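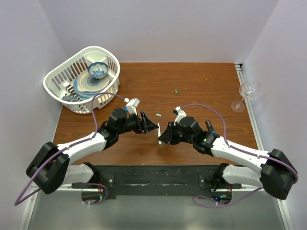
Two-arm bench builds: tips from the back half of the garage

Start with the bench, which everybody skips. Ours was a dining table in an earlier life, and it still has opinions about being level. Get a straightedge on it before you bolt anything down. If the top rocks, shim the legs with something that won't squash. Cardboard squashes. Beer coasters are cardboard.

Mount both arms to one beam. We spent the better part of a winter with each arm clamped separately to the tabletop, and every time someone leaned on the bench the two of them drifted apart like in-laws at Christmas. A single stiff beam across the near edge, with a plate at each end, and the bases at least move together when they move. Put washers under the bolts and check them every Thursday, or whatever day you put the recycling out.

Box it in. Three plain walls, one dull colour, no shine. The cameras don't care for your pegboard, your calendar or the neighbour's cat going past the window. We tried white first and got glare. A greyish mauve nobody would choose for a bedroom works very well, and hardware stores are pleased to be rid of it as a mistint.

Run the camera cable along the arm and past the elbow, and leave a proper loop there. Then bend the elbow as far as it will go and see whether you still have a loop. Gonzalo Barroso measured his with the arm folded up neatly, and got a very tidy installation that unplugged itself whenever the arm reached for anything. Use a cable in some silly colour (ours are purple) so you can find the right one when you're on your knees under the bench at 9 at night. Tie it loosely. A zip tie cinched down hard is a slow pair of scissors.

Label both controllers left and right, and agree beforehand whose left. I mean the left of the person standing at the beam. Write that on the label too.

Start with markers. Everyone wants to fold shirts or load a dishwasher the first weekend, and everyone should be gently led away from the shirts. A marker is light and straight, it costs next to nothing, and it has a cap, so you get two jobs out of it: passing it from one gripper to the other, and getting the lid on or off. Buy a box. They roll under things, they dry out, and your kids will take the good colours.

Pass it upright. One gripper takes the lower half, the other comes in up near the neck, and the first doesn't let go until the second has a grip. Put a pause in there, longer than you think you need. Ours began at 4 seconds, which felt like waiting for a kettle, and we've trimmed it since.

Keep a few spares lying about the table at awkward angles. An arm that can only find a marker parked on its own little X of tape hasn't learned much, and neither have you. Chuck in a loose cap or a small block as well. Dishes can come later. We bring out a basket of plates, and a stemmed glass goes over by the wall, well clear of the elbow. Buy glasses from the op shop and don't get attached.

Look after the fingertips. Black fingers scuff pale along the edges with use, and that's mostly cosmetic, but run a thumbnail down the gripping faces now and again and feel for a proper groove. When you find one, swap both fingers. A new finger working against an old one pinches crooked, and you'll blame the software for a week. I blamed it for two.

Wipe the wood down before each session. Crumbs of plastic, lint, bits of tape: they all end up under the thing you're trying to pick up. A damp microfibre does it. Leave the compressed air in the drawer, unless you'd like the crumbs in the joints.
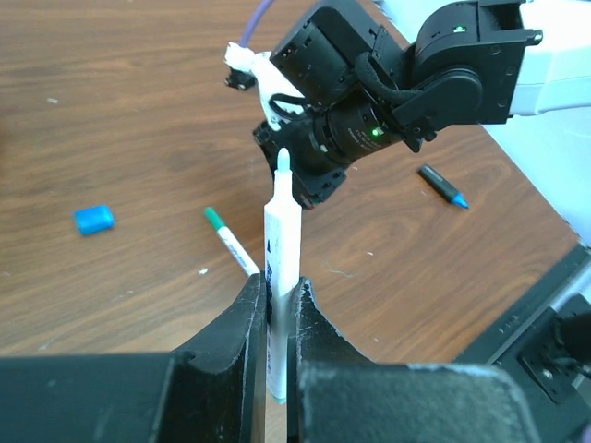 Sławomir Marciniak: I'd argue with you on the pause. I ran fixed pauses on my pair for months and it only hid the trouble, which was my second gripper arriving a few millimetres high. Now I watch the motor current on the receiving side and let go when it rises. Took me 5 evenings to set the threshold and I've binned a lot fewer markers. Agree about the washers, though.

Fair enough, and if you can read the current, do it Sławomir's way. If you're still at the stage of wondering which cable is which, keep the pause.

Last thing, the off switch. Put it where you can hit it with your elbow, because your hands will be full of marker. Ours is on the near leg of the bench, at hip height, and I've tested it by accident more often than on purpose. Tighten the screws holding it while you've got the driver out.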